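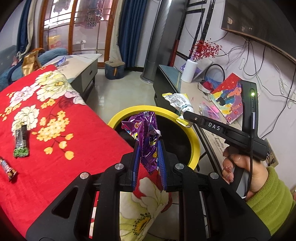

Recycled filament has become the feel-good purchase of desktop 3D printing, and I keep being told I should be buying it. I own three printers and I throw away a lot of plastic, so I'm the customer they want. I'm still not convinced.

Take Plirnen, which sells a gray spool labeled 98 percent recycled. Recycled from what? I wrote to ask and got a cheerful reply about "post-industrial sources." In plain words, that usually means factory scrap, clean and sorted, of a kind plants have been grinding up and reusing for decades. It's fine material. It also has very little to do with the failed prints in the box under my desk.

Then there are the mail-in programs. Whitcombe will take your scraps if you box them by type and pay the shipping. Last October I sent in 18 pounds, and the credit I got back didn't cover the postage. I asked what share of mailed-in scrap ends up as new filament, and the answer was that they're "working toward full reporting." I'd like to see the report before I buy the T-shirt.

My friend Illia Zhuravel runs a small print shop and went further. He bought a Pudia desktop extruder to make his own spools. The diameter wandered, the nozzles clogged, and he spent most of a winter drying ground-up PLA in an oven his family would rather have used for dinner. He got 288 usable feet out of it, then listed the machine for $400. It's still listed. 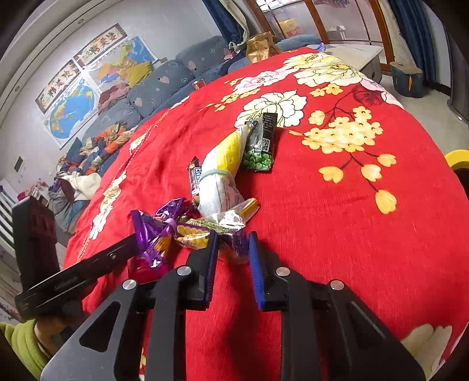 Packaged snacks on a red floral cloth.

Defenders say the early versions of anything are rough, and that buying now pays for the better ones later. Maybe. I heard the same speech about Plulmont's "compostable" line, and those prints are sitting in my backyard pile with their layer lines still crisp.

What would change my mind is dull stuff: a source listed on every spool, a yearly number for scrap taken in and filament shipped out, and a diameter tolerance somebody outside the company has checked. Until a seller prints that on the box, I'll keep buying ordinary PLA and try to fail fewer prints.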